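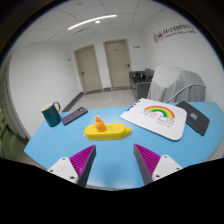
Sports Venue Operations — Handout 5
Spectator circulation and exit times
Tutor: Birsen Kurtuluş

Reading before the session: Plummont ground plan, sheets for the north and east stands.

1. Terms

Gangway: a passage between blocks of seats, radial (up and down the slope) or lateral (along the rows).
Vomitory: the opening through which a gangway meets the concourse.
Seatway: the clear depth between the front of one seat and the back of the seat ahead, measured with tip-up seats raised.
Holding capacity: the number of people a stand can take. It is worked out separately from exit capacity, and the lower figure governs.

2. Flow through an exit

For this module the design flow on a level surface is taken as 82 people per metre width per minute, and on a stepped surface as 66. Width is the clear width at the narrowest point, so a handrail that projects into the passage is deducted.

Exit time = people served ÷ (clear width × flow rate)

The route is only as good as its tightest section. Widening a gate does nothing if the stair feeding it stays the same.

3. Worked case: Plummont, east stand

Holding capacity 4000. One stair is closed for repair until June, and 900 people who would have used it are sent to the level gate at the south end. Clear width of the gate is 2.4 m.

Flow through gate: 2.4 × 82 = 196.8 people per minute
Time for 900 people: 900 ÷ 196.8 = 4.6 minutes, nearly 5

Walking time to the gate is not included. Add it for the first person to arrive, then check that the queue does not back up into the seatways.

4. Points often missed

Egress under normal conditions and emergency evacuation are different calculations with different time limits. Do not mix them in one table.
Wheelchair bays need their own route study.
Temporary barriers count as fixed while the public is inside.

5. Exercise

The Kadulow stand has 54 rows and a single lateral gangway. Mark where you would place a second one — show the effect on the longest seat-to-exit distance. Sketches to scale, one side of A3.

Hand in by January 18, 2024.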